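Section 4. Recording Cloth-Folding Demonstrations

Storenell Robotics Club – Student Station Guide
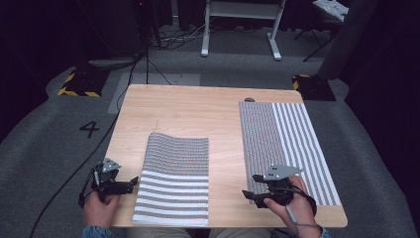 Complete Section 3 (gripper check) before starting. A session is 20 demonstrations or 60 minutes, whichever comes first. Two students work each station: one operator and one logger.

4.1 Preparing the station

1. Enter the station number in the Prasach logger.
2. Lay the cloths on the table and smooth them by hand.
3. Sit facing the long run of the cloth. Keep both elbows clear of the table.
4. Route the gripper cables away from the tabletop.
5. Open and close each gripper 5 times. The jaws must meet without sticking.

Note: Marker plates must be fully seated. A plate that rocks under light finger pressure will spoil the position track for the whole session.

4.2 Recording

1. Hold both grippers still over the table until the logger calls "ready."
2. Pick up the edge of the cloth with the jaw tips only.
3. Fold at an even speed. Do not let go of one side to correct the other.
4. Release, lift both grippers clear and hold still again.
5. The logger marks the attempt as good, partial or failed. Failed attempts are kept.

Caution: Do not cover the marker plates with a sleeve or with the cloth. If tracking drops out, stop and restart the attempt.

Caution: Watch for floor cables when leaving the chair.

4.3 Ending the session

1. Close the session file before unplugging either gripper.
2. Copy the file to the Brosard drive and check the attempt count against the paper log.
3. Report bent jaws or loose plates to Octavio Cáceres.

The March set closed at 1,688 attempts. Numbering continues from there – do not reset the counter. Counter errors go to Nikola Zalewska.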